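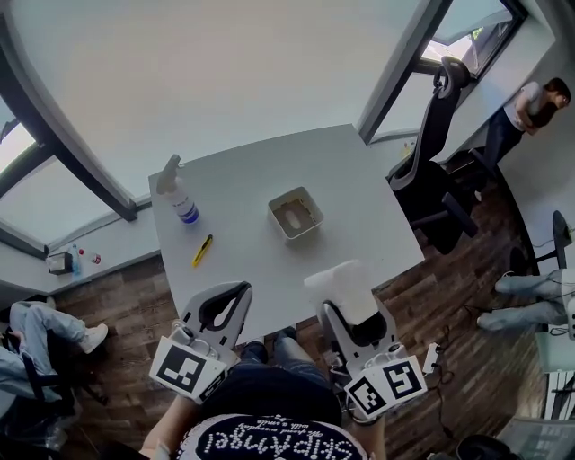
Wiping down a table properly (it takes four minutes, I promise)

I am going to make a case for the worktable as the most satisfying thing in the house to clean. You can see the whole job at once, you can finish it before the kettle boils, and a pale top shows you straight away where you have been and where you haven't. I do mine at the end of every afternoon now and I look forward to it, which my sister finds hilarious.

Ours is a light grey table in the room with the big windows, and it gets used for everything: potting, parcels, homework, mending, the odd cup of tea. So the mess is never the same twice. These are the things that have worked for me, plus a few that readers have sent in since the last page on windowsills.

Blades first

Before any cloth comes near the table, deal with the knife. I like a bright yellow utility knife precisely because you can spot it on a grey table from the doorway, but a cloth bunched up in your hand will sweep over a blade without you feeling it until too late. Slide the blade in, lock it if yours has a lock, and put it somewhere that isn't the table. Mine goes in a mug on the shelf, handle up.

If you have been cutting parcel tape, the blade will have glue on it. Leave it retracted until you have finished wiping and clean it last with a dab of white spirit on an old rag, stroking away from the edge. Snap-off blades are cheap, so if it's really gummed up just break off a section (pliers, pointing away from you, and wrap the bit in tape before it goes in the bin).

Lids on, or off the table altogether

Anything loose and grainy in an open tub wants moving before you start spraying. Potting mix, coffee, brown sugar, seed, sawdust for a glue filler - they all behave the same way. One nudge with an elbow and you've got twice the job, and a bit of stray spray on top turns the surface into a crust.

I keep small square tubs for this sort of thing because they line up nicely on a shelf and you can get a spoon into the corners. White ones are best for brown stuff, you can tell at a glance how much is left. Don't fill them to the brim! Leave a finger's width and you can carry one across the room without leaving a trail.

If you do spill:

Leave it dry. Do not spray it, do not blow on it.
Take a stiff postcard and push the grains into one heap, working in from the edges.
Hold the tub just under the lip of the table and draw the heap over in short strokes.
Pick up the last dusting with a cloth that is barely damp, folded, in one direction only.

Taha Ouali wrote in to say he uses a silicone pastry scraper for the pushing part, and I tried it and he's right, it hugs the surface much better than card. It does pick up static on a dry day, so give it a quick rinse and dry it first.

The spray bottle

A clear bottle with a trigger is worth having over a coloured one. You can see what's in it and how much, and you notice when the tube inside has come adrift. I make my own everyday mix and it couldn't be simpler: 270 ml of cooled boiled water, a teaspoon of mild washing-up liquid, shake gently, done. Write the contents on a bit of masking tape and stick it on. I know you think you'll remember. I had two bottles under the sink last June and I could not have told you which was which.

Three squirts will do a small table. People drown it, then spend ages chasing suds about. For a delicate finish, spray the cloth and leave the table alone. If the trigger goes stiff, unscrew the head, stand it in a mug of warm water for ten minutes and pump clean water through until it runs freely again.

Please don't mix bathroom cleaners into anything, and never bleach with vinegar. Plain soap and water is plenty for a table.

Which cloth

I get asked this more than anything. My honest ranking, after a lot of tables:

Old cotton T-shirt, cut into squares - soft, free, washes forever.
Microfibre - brilliant on smears, poor on grit, as it holds on to every grain and can scratch with it.
Tissue or kitchen paper - good for the very last pass and for anything greasy, hopeless for scrubbing.

Whichever you choose, fold it in four and turn to a fresh face when one side is dirty. A crumpled cloth feels quicker but it only touches the table here and there, so you end up going over the same patch again and again. The one place I do like it scrunched is along the front edge, where sleeves and wrists rub all day. Scrunch it, pinch the edge between fingers and thumb and run along the whole length, top and underside together. The underside is always worse than you expect!

The order that works

Start at the far side and come towards you, in long overlapping strips. Corners next, then the front edge, then one dry pass across the lot. If you have a window beside the table, crouch down and look across the top against the light. Every streak shows. It's a bit brutal on a bright morning but it's the best inspector you'll ever have.

Pull the chair well out before you begin, too. Ours is a tall mesh-backed one on wheels and I used to work around it, bumping my hip each time. While it's out, run the cloth over the armrests. And if crumbs have got into the mesh, a soft dry paintbrush gets them out in no time.

Don't forget the sill

Windowsills collect whatever the table can't hold. A half-drunk bottle of water, something small that's rolled on its side, a box that was only going to be there for a minute. My rule is that when the table gets wiped the sill gets emptied as well, stood up straight at the very least. Bottles lying down are the ones that leak, even with the cap on, and a sunny sill is a poor place to store glue or anything that says keep cool.

Solveig Sjöberg has a lovely trick for this: a shallow tray at one end of the sill, and anything that doesn't fit in the tray has to go home. I've had one going for a month and it has made such a difference. I've already had to stop myself buying a bigger tray.

Next time, sticky labels, and how to get them off jars without swearing. Send me yours if you've got a good method, especially for the papery kind that comes away in shreds.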